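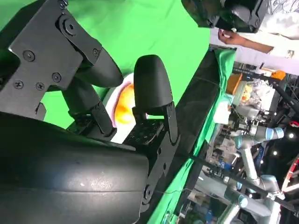

Fig. 6.1 Gripper fingers and bracket, screw heads showing.

Chapter 6
Tires, fuel and the long stint

Read this one before the lab. Short chapter, lots of arithmetic at the end.

Start with a stint at Brokness, the road course we used in chapter 5. Car leaves the pits on full tanks and new tires. Heavy, a bit lazy in the slow corners. First laps look fine. Then the rears go away, the driver starts lifting early, and the fuel burning off hides half of it. Lighter car, worse rubber. Two curves pulling against each other — most of this chapter is about telling them apart.

Ottar Løken, who ran strategy for the Rillholm team, kept his lap sheets by hand and lent us a set. 647 laps, one season, one driver. You'll get 247 of them in the exercises, the dry ones only. Dont bother with the out laps, they're already gone.

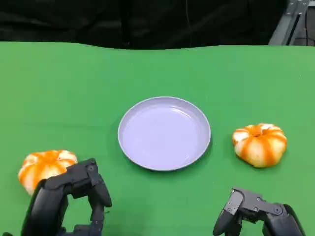
Fig. 6.2 Plate and two striped pumpkins on green cloth.

What to look for. Lap time against laps since the stop. Fuel correction first, always. Then the slope. If the slope bends upward late in the stint, that bend is called the cliff, and a stop should come before it. How long before depends on traffic, the length of pit lane and how brave you are.

Kekeli Ametepe's rule of thumb from the Plenato garage: around 30 laps on the medium tire, then box, whatever the driver is saying on the radio. Section 6.3 tests the rule on the Sepúlveda data. It holds up on cool days and falls apart on hot ones.

Terms you need now: stint, out lap, undercut, cliff, fuel-corrected time. Definitons are in the margin of section 6.1. Learn undercut properly — it comes back in chapter 7 with 2 cars on different plans.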